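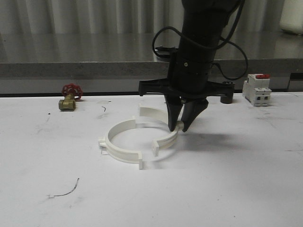 1 min read

Kaltbridge Plumbing Parts: README

Close views of small pipe fittings on a white tabletop. The parts include white plastic pipe clamps and brass gate valves.

Contents
parts/ one folder per part type, 8 in total
labels.csv part name, material, color
splits/ train and test lists

Labeling notes
A two-part clamp gets one label when the halves form a ring, and two when they lie apart. Flanges belong to the clamp. Shadows are left out of the outline. Gate valves are labeled "valve_gate" at any size.

Known gaps
Test split holds 200 files. White parts on the white table have weak edges; 35 outlines were redrawn by hand in May. Thread sizes are not recorded.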